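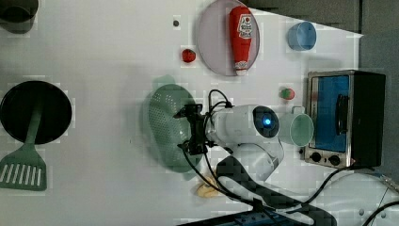

*Play kitchen pieces: pan, green spatula, lavender plate, ketchup bottle, tomato, blue cup.*

**Sending a box of used toys to Greece as a gift - what do I put on the customs form?**

My sister moved to Patras last year and her daughter turns four in June. I want to send her a box of my kids' old play kitchen things plus two picture books and a rain jacket that nobody here fits into anymore. Packed up, the box comes to 3,083 grams on my kitchen scale.

I have never mailed anything bigger than a card outside the US. The online form wants a description, quantity, weight and value for each kind of item. I have no idea what the value of used toys is. The jacket is a Mivisport and cost 45 dollars new, but it has a stain on one sleeve and I would not get ten for it at a yard sale. Do I put what I paid or what it's worth today? And can I just write "toys and gifts" and be done with it?

My other worry is my sister having to pay to pick it up. She had to pay a fee on a package from our aunt and was not happy about it. I would like to avoid that if I can do it legally.

Posted by dorset_lane

---

**Loukia Stefanou**

I send boxes to my parents near Volos several times a year, so this is from practice. Check the current rules before you pay for postage, as they do change.

Put what the things are worth now, used. You don't need receipts for old toys. Look up what similar sets sell for secondhand and use a number you could defend if somebody asked. Don't write zero. A zero value gets attention, and it isn't true either.

Don't write "toys and gifts." Write one line for each kind of thing:

- Used plastic toy dishes and play food, with the number of pieces
- Used children's books, 2
- Used child's rain jacket, 1

Check what your toys are made of before you copy my wording. Then mark the box as a gift. When I last checked, a gift from one private person to another coming into the EU was free of duty and VAT if the whole package was worth no more than 45 euros. That is euros, and it is for the whole package. Postage is a separate matter. If your total comes out over that, your sister may owe VAT plus a handling fee from the carrier. The handling fee is usually what people are mad about.

Put her phone number on the form. The courier in Greece will often call or text, and my parents once missed a box entirely because I left it off. Write the address in Latin letters with the postal code in front of the city. I also put a copy of the address inside the box in case the label comes off.

For packing, I use a regular double-wall carton. I tried one of those Plaston plastic bins with a lid and it cracked at a corner. It was also heavier, so I paid more for the pleasure.

---

**vikura_fan**

Just put 5 dollars and send it, they never open them. I've done it like 100 times.

---

**T. Rojanasak**

I would not follow the answer above me. They do open some of them, and if the value looks silly they can set their own or hold the box until your sister shows proof. She is the one who ends up on the phone, not you.

Agree with Loukia on the rest. Two things to add. Take out any batteries and leave them home, including the little button ones in toys that beep or sizzle. And print the form, sign it, and keep your half with the tracking number until she has the box in her hands. For a birthday in June I would mail it by the end of April. Mine have taken anywhere from nine days to seven weeks on the same service.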